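Vustar support -- gripper kit tickets
Ticket 994
Subject: Grip drops out on smooth bottles, fine on everything else
Product: Vustar two-finger gripper kit with wrist camera
Opened by: Tamunoemi Olatunji
Status: Waiting on customer

Tamunoemi Olatunji, 9:12 am
Hi all! I've had the kit for a month now and mostly I love it, but I've hit a wall with bottles. The arm picks one up, lifts it, and then the Yen software throws "grip lost" and goes home. It does this with the bottle still sitting right there between the fingers, which is driving me a little nuts. Grip force is set to 60, firmware is 102, and I did the finger calibration on day one per the setup sheet. Cups don't trigger it. Any ideas?

Jasper Brouwer (Vustar support), 10:40 am
Hi Tamunoemi, thanks for the clear write-up. That message comes up when the finger position drifts after the close command finishes. Could you check three settings for me?
Grip force: leave it at 60 for now
Settle time: what does it say under Motion > Close?
Object profile: straight or curved?

Tamunoemi Olatunji, 11:05 am
Settle time was zero -- I never touched it, so I guess that's the default? Profile was on straight. I switched it to curved and ran it again. Better, but I still got the error on the second lift.

Jasper Brouwer (Vustar support), 11:31 am
Okay, that helps a lot. Please set settle time to 400 ms, then redo the calibration with the fingers all the way open and nothing between them. The setup sheet skips that last part and I've asked for it to be fixed. If you can, send me a wrist camera still with a bottle held and one with the fingers open, so I can look at how the fingers sit.

Tamunoemi Olatunji, 2:20 pm
Done! New settle time is in, calibration went through on the first try, and I've had a clean run of lifts since lunch. I'm not calling it fixed until I've left it going for an afternoon (I've been burned before, with my old Skusirov gripper). One more thing while I have you: do the Olumex finger pads fit this model? I'd like something a bit softer for the painted stuff. Stills attached. 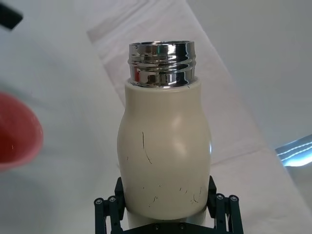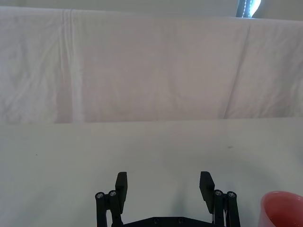
Attachments (2): first one holding the bottle, second one fingers open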